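My mother ran a lunch counter for most of my childhood, and the part of the day I remember best is the half hour after closing, when she put everything back where it lived. She never looked at her hands. She talked to me about school or the neighbors while the cans went in one place and the spoons in another, and by the end of the story the counter was clear. I have been thinking about her a good deal this spring, while reading all the cheerful predictions that a machine will be doing the same in my kitchen before long.

I would love one, I should say. I'm sixty-eight, my shoulders complain, and if Pavley or Gridberg or anybody else wants to sell me something that will tidy up after supper, I'll clear a spot for it by the pantry tonight! But I have followed this business for years, as a hobby mostly, and I think the answer to whether they can do chores yet is still "some of them, on a good day, in a kitchen they already know."
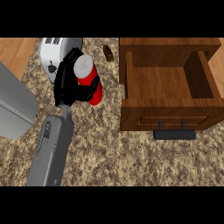
So much of the learning happens in simulated kitchens now, and I used to be snooty about that. My friend Eyvindur Juhl, who spent years fixing packing machines at Ketilsson, talked me out of it. A pretend soda can costs nothing to drop, he said, and you can drop it 3000 times before breakfast without a mop. He's right, and I've come around. Picking up a can and putting it in a drawer sounds like nothing until you try to write down every piece of it: how hard to squeeze, which way to tip it, what to do if the drawer isn't open as far as you thought.

What worries me is the step after that, out into real houses. My drawers stick in July. One of them has to be lifted a little as you pull, and I couldn't tell you how much, only that my wrist knows. The shop floor has it easier, with the same bin in the same spot every morning, and even there Eyvindur says people spent a surprising part of each shift nudging things straight for the machines.

Still, I'm hopeful, more than I was a few years back. I'd be glad to start small, with a machine that only puts away the cans and takes its time over it. I'm in no hurry after supper, and I could sit and tell it about the neighbors.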